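Section 4: Winding, setting and regulating your Stimdale kit clock

These notes go with the Stimdale mantel clock kit sold by Wike. They replace the folded sheet in the box, which was written by somebody with more faith in the product than we have.

4.1 Before you start

The box says the clock keeps time to the minute straight from assembly. Treat that as a hope. Ours was out by 22 minutes after the first night, and it took a week of fiddling to bring it in.

You will need the winding key, a small flat screwdriver and a watch or phone you trust. The sheet also asks for the Tenis oil. We tried one clock with it and one without and could not tell them apart, so buy it if you like buying oil.

4.2 Winding

1. Stand the clock on a level shelf. A folded bit of card under one foot is fine.

2. Fit the key squarely and turn it clockwise, 16 half turns from fully run down.

3. Stop when the spring feels firm. The claim that it "cannot be overwound" is one we would not test.

4. Take the key out before you let go of the clock.

CAUTION: Never open the back with the spring wound. Let it run down first, however long that takes.

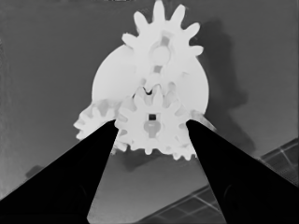
One reader at Relham disagrees with the 16 half turns: mine stops dead at 14 and has run a full week on that, so go by feel and ignore the number. Fair enough. Kits do vary, and the printed figure may well have come from one clock on one bench.

4.3 Setting the hands

5. Move the minute hand forwards only. Push near the centre, as the tip bends easily.

6. Leave the hour hand alone. It follows.

7. Start the pendulum with a gentle push to one side and listen. You want an even tick. If it limps, pack up one foot a little more and try again.

Note: The sheet promises a "self-levelling" pendulum. We have seen no sign of this.

4.4 Regulating

8. Set the clock right and leave it for a whole day. Checking it every hour tells you very little.

9. If it gains, lower the bob by turning the nut to the left. If it loses, raise it by turning to the right.

10. Make one full turn of the nut at most, then wait another day.

11. Write down what you did. You will not remember.

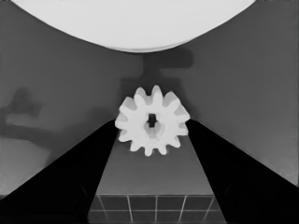

Fig. 2. White gear with rounded teeth.

4.5 If it stops

Check the spring, then the level, then whether the hands are touching each other. Those three cover nearly everything. Wike's advice to "rest the mechanism for 105 minutes" before restarting made no difference to ours, and we would like to know where the figure came from.

Last revised June 30, 2018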